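Features > Technology > The Long Read
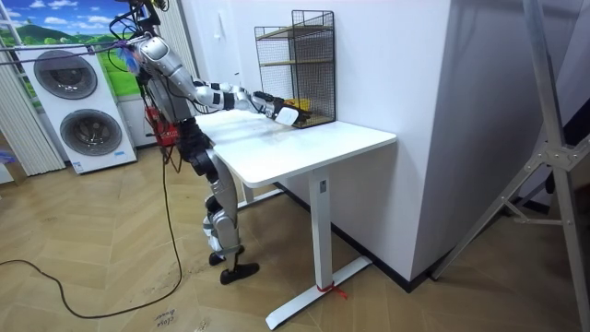 Robots learn a bit like my niece learnt to lay the table, by being shown the same thing again and again until somebody loses patience. I'd gone to Zwahlen expecting code on big screens and got a flat instead, or something very like one, with pleated curtains and a washer-dryer stack behind the robot. Humanoids aren't small when you share a sitting room with them! It was standing at a white table with both arms out over the top and the fingers of one black hand poked into the bottom of a wire rack, and I found myself lowering my voice as if I might put it off.

The project is called Grastska, and the woman running it is Seraina Gruber, who used to teach swimming and still claps when she wants your attention. What her team collects is demonstrations. A person steers the robot through a small household job from start to finish, everything gets recorded (the joints, the hands, the cameras, the lot) and the recording goes into a pile called Jaltuter. When the pile is big enough, a learning system is trained on it and has a go at the job with no one steering.

So how big is big enough? I asked that three times and got three answers. For the job I'd come to see, fruit and a basket and a shelf, they had 246 recordings they were happy with, and Seraina wanted plenty more before March. "It's never the number," she told me, and then spent ten minutes talking about the number.

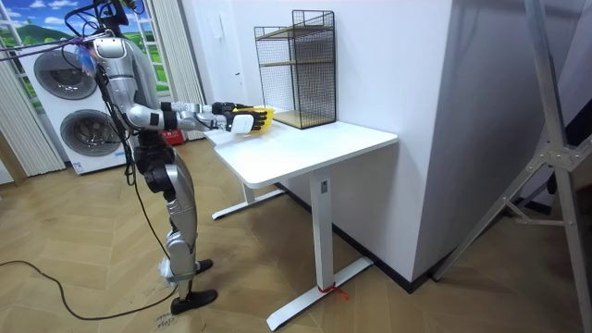 The steering is done by Rosalie Sutter, and I could have watched her all day. She wears gloves that pass her finger movements along, and she has a way of breathing out just before she closes her hand. Rosalie reckons it took her some 60 goes before she stopped overreaching. Her own arms are shorter than the robot's, you see, so she has to forget where her elbows are and think about where its elbows are, and then she goes home and knocks over the salt.

She let me try. I managed two recordings and neither was kept. The first I crushed my way through, thumb down, far too keen, and in the second I stopped halfway to scratch my nose (a thing you really can't do in those gloves without consequences). "Lovely," said Rosalie, and marked it for the bin.

There's more to the bin than I'd thought, mind you. Fumbles aren't all thrown out. If the operator slips, notices and puts it right, that recording is gold, as it shows the machine how to get out of trouble. What they don't want is dithering. A person who hovers for ages over a basket, wondering which side to take it from, teaches the robot to hover too, and Seraina has met systems that did nothing else. She did an impression of one for me, arms out, swaying slightly. It was very good. 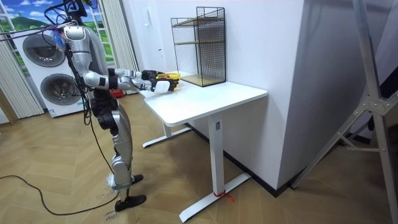

Then there's the matter of sameness. Early on the team set everything up beautifully, same spot every time, and trained a model that was brilliant so long as you never moved a thing by more than a thumb's width. Shift the basket and it would grab the air where the basket used to be, quite happily. These days they nudge things between goes. Somebody changes the angle, or the starting position, or swaps who's in the gloves, and each change gets a line in the log. It's slow, fiddly work and it plays havoc with your back.

They do it in blocks of 26 recordings with a tea break after each. I asked why 26 and was told it's how many rows fit on the old printed log sheet. The sheets went ages ago. The tea break stayed.

A rival outfit, Clevberg, makes much of its demonstrations by simulation, which is cheaper and never needs tea. Seraina is generous about them and uses simulated goes herself for the early stages. Her grumble is with contact, the moment a finger meets a thing and the thing decides to roll.
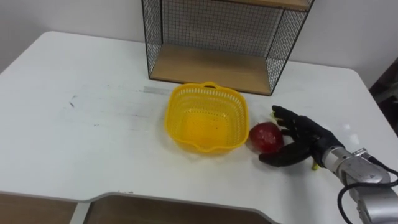
Grasping is where I finally understood what she was on about. We do it without a thought, reaching into the fruit bowl while reading our post, and yet there are so many small choices in it. Take the red apple sitting right up beside the yellow basket, nearly touching the rim. You can't simply clamp it from both sides, so the black fingers have to come round from the right, with the thumb low along the tabletop. Rosalie has a favourite approach for that and had to be told off for using it every time, so now she keeps a list of other ways in and works down it.

I stayed for one more block than I'd planned and missed my train. On the next one home I bought an apple from the trolley and picked it up four different ways, and the man opposite moved seats.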